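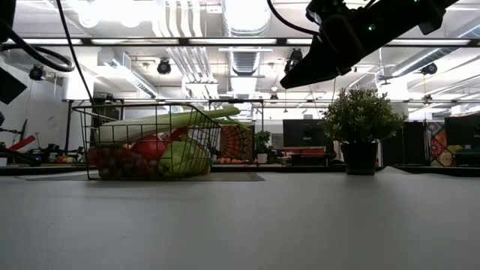
Celery or a leek on top of everything, grapes in the corner.

August, after lunch. I signed up for this course thinking we'd build something. So far we have put groceries in a basket. Albertina Sequeira calls our task "the pantry problem" and says it is harder than it looks. Fine, but my nephew can do it and he is 3.

Our team is Somside. The other team is Guluvier, and they already talk as if they've won. We get 21 tries each before the write-up is due, and I want to know who decides what a good try is. If the pepper goes in on top of the grapes, does that count? Magalhães says yes. I would not eat those grapes.

Fruit all over the bench again for the next round, two arms to deal with it, 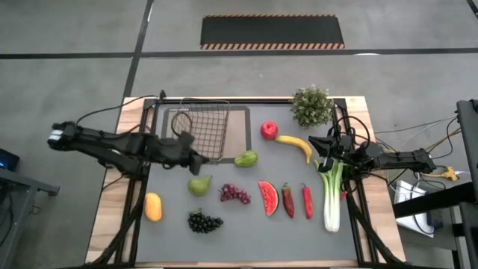
and I still don't see why the second one helps. Half my notes are about which arm should reach for what. The handout from Drarnholm says two arms "share the load." What load? It's a pear.

I asked Albertina if any of this would work with a different basket. She said that was a good question for my report, so now I have to write about it. Two pages.

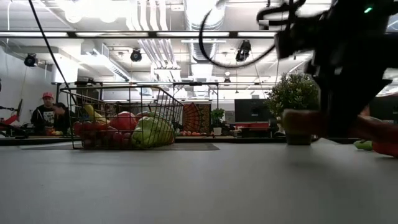 Banana at the back, something red by the gripper.

Need to redo my chart tonight. Out of graph paper.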